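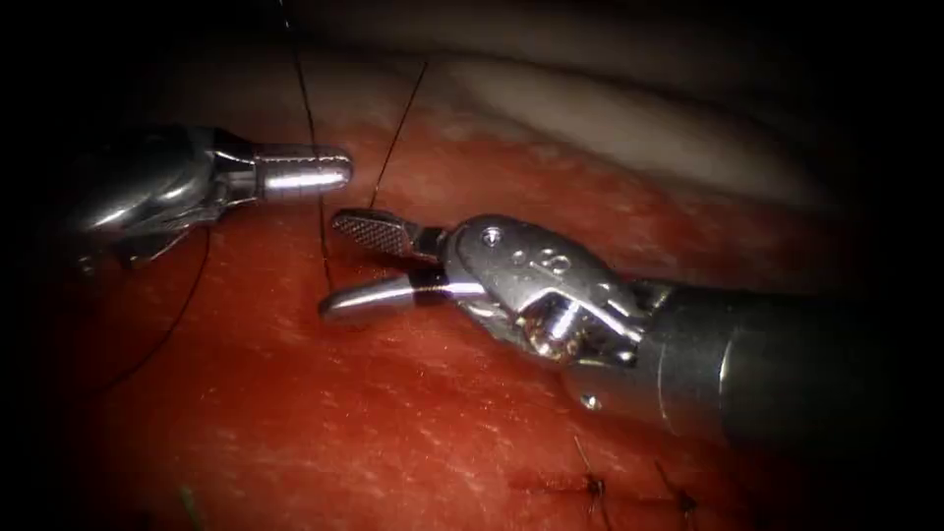
Closing up, with two stitches in and another on the way.

October
By Thảo Lưu

I have been a scrub nurse long enough to have been replaced by three different things, none of which could find the light switch. The latest is called Tapsell. It is a piece of software that sits on top of the surgical robot we already had at Barkatholm, and its job is to notice what we are doing and write it down, so that we don't have to. It also plans the lists, orders the sutures and decides when we would like our lunch.

The robot itself stopped being news years ago. The surgeon sits in the corner with his head in the console like a man looking for something at the back of a fridge, and the instruments do as they're told. When it first arrived we were all informed that it would change our working lives, and it did, mostly in the matter of where we stood. I used to be across the table from the surgeon and could tell from his eyebrows which instrument he wanted next. Now I stand beside four draped columns and he is a voice over a speaker. The eyebrows are lost to science.

So you learn other things. You learn to watch the screen, and to know from how the tips are moving that he's about to want a fresh needle. You learn which arm is likely to clout you when it's being swung clear. My first year with it I had a bruise on my left shoulder more or less permanently, and I never once had it written up, which I gather Tapsell would have done for me.

The people at Didotero, who sell the thing, came on a Wednesday to train us. They had brought pastries, always a bad sign. The young man doing the slides said that over 1,613 small tasks a month would be "lifted off the team". I asked him to name one. He said, documentation of suture events. I said that was me with a biro. He wrote that down, or possibly Tapsell did.
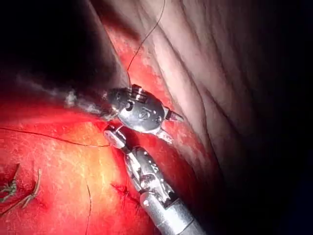
My quarrel with Tapsell is about what it thinks a task is. It knows when a needle has been opened and when it has been handed back, and in between it considers that suturing is taking place, a single item with a start time. Watch the screen for a minute and you see how much is folded into that. One thread goes up from the top of the instrument and out of view, another lies nearly flat across the red, and a couple of cut tails are sitting over in the corner. I look at those tails and start thinking about scissors and what he'll ask for next. Tapsell looks at the clock.

I should be fair to it. The stock ordering is a marvel. We used to run out of the same two sizes every month and borrow them from the day unit, who borrowed them back with interest, and that whole black market has collapsed. The paperwork at the end of a list used to keep me until gone seven and I'm now on the earlier bus, among schoolchildren, which has its own drawbacks.

What has gone with it is the bit of slack in the day. The old system left gaps by being bad at its job, and in those gaps the new starters got taught. I would stand one of them in front of the screen while we waited for a porter and we'd talk through what we had just seen. Tapsell found those gaps in its first fortnight and put things in them. I asked our manager if teaching could go in as a task and she said there wasn't a code for it. There are 83 codes. One of them is for moving a stool.

We've come to an arrangement, the new starters and I. We move a great many stools. According to the monthly report, ours is the most thoroughly rearranged theatre in the building, and Didotero have written to ask if they can come and look at our seating.

Next month we get Juraline, which does the rota. I am told it will learn my preferences. I've asked for no more pastries.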